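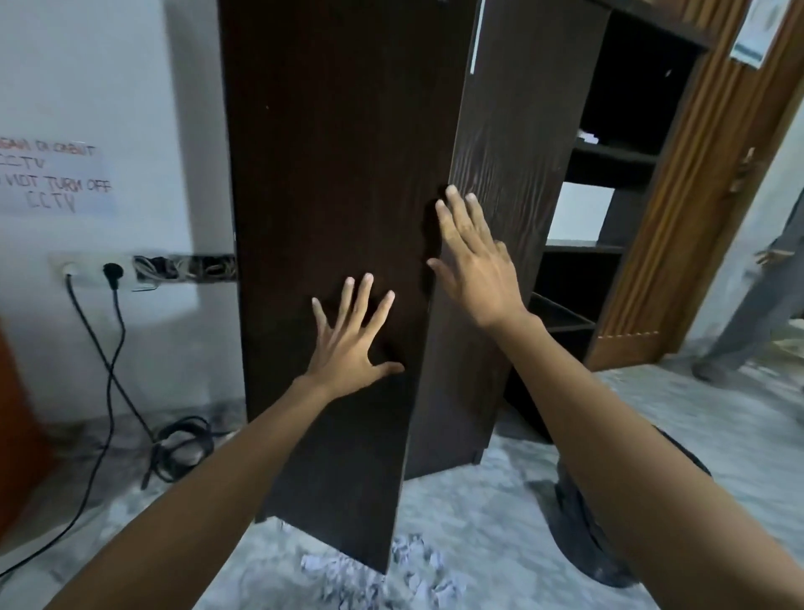
The wardrobe came to Flomham in a hired van and went up the stairs in eleven pieces. Rhiannon Sayce had bought it second-hand for £200, with the screws in a jam jar and no instructions.

Dark brown furniture is easy to find at the moment. Dealers say buyers want it gone from their parents' houses, and the prices show it. Morfudd Parri, who has run a salvage yard near the town for years, sold a full bedroom set last October for £259. New, she reckons, it would have been closer to £900.

Her advice on putting such pieces back together is simple. Stand the long panels up first and look at the grain before fixing anything — two boards from the same set can differ more than you'd expect, and the better one should face the room. Check which way up the notches go. Keep one hand on each board while a second person finds the screws.

Sayce did most of hers alone and took two evenings over it. One side panel went on upside down and had to come off again. The doors still don't quite meet at the top, and she has stopped looking for the missing hinge cover. Her winter coats went in the same night.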